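Giving up the second cup (mostly)

So I have been meaning to write this since January, when I decided, in a fit of new year silliness, that I was going to sleep better. I'd been waking at 2 in the morning, on the dot, for months. Wide awake, ceiling, thinking about whether I'd renewed the car insurance. You know the sort of thing.

My friend Marwa Bensaid (some of you will remember her from the allotment posts) had been on at me for ages about how much tea I drink. I told her it was a perfectly normal amount. Then I sat down and thought it through properly, and there was the one before the shower, the one with breakfast, the one at my desk, the one when I get bored of being at my desk... and then whatever I had in the evening, usually with a biscuit, usually in front of the telly. It did add up a bit.

I didn't want to stop altogether. I love tea! My gran in Pilley had the pot on from the moment she got up, and I still can't walk into a house without expecting to be offered one. But I thought I could stop at lunchtime and see what happened. Fourteen days, I said to myself, and if it made no difference I'd go straight back to my old ways and never mention it to anyone.

The first few days were rotten. I had a headache that sat right behind my eyes, and I was short with everybody, including a very nice man at Altbridge station who only wanted to tell me the platform had changed. I went to bed early out of sheer grumpiness and woke up at 2 anyway, so that was a good start.

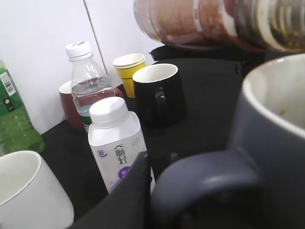 By the second week the headache had gone and I'd started to look about for something else to drink in the afternoons, as hot water on its own is a miserable business. I tried peppermint, which is fine, but it makes me feel as though I've got a bad stomach. I tried a fennel one that I couldn't finish. Then I found Chraibi, the little grocer's up the hill from the library, where they sell dried verbena in big paper bags, and that was me sorted. It smells of lemon and it's a bit like drinking a garden. I have it with a spoonful of honey, or without if I'm being good.

The sleep took longer. I'd love to say it all clicked into place on day fourteen, but it was closer to the end of the month before I slept right through, and even then I only noticed when the alarm went off and I had no idea where I was. Bliss. I lay there feeling like I'd been on holiday.

I did change a couple of other things at the same time, so it might not be all down to the tea. I moved the phone charger out to the landing, and I stopped reading the news in bed. I've been getting through a lovely battered paperback I picked up at the Feda bookshop for 95p instead - a murder on a canal boat, very cosy, and I've guessed wrong about the killer three times already. I think the phone probably helped as much as anything.

Marwa is being unbearable about it, of course. She's now started on my pillows.

I still slip. I had a proper strong builder's at four in the afternoon last week when my sister came round, and I'd have felt rude not joining her (and she'd brought shortbread). I was awake until all hours, going over something daft I said at a wedding years ago. Worth it for the shortbread, I think.

If any of you have a good bedtime drink that isn't peppermint or fennel, do leave it in the comments. I'm not brave enough for valerian, I've smelled it.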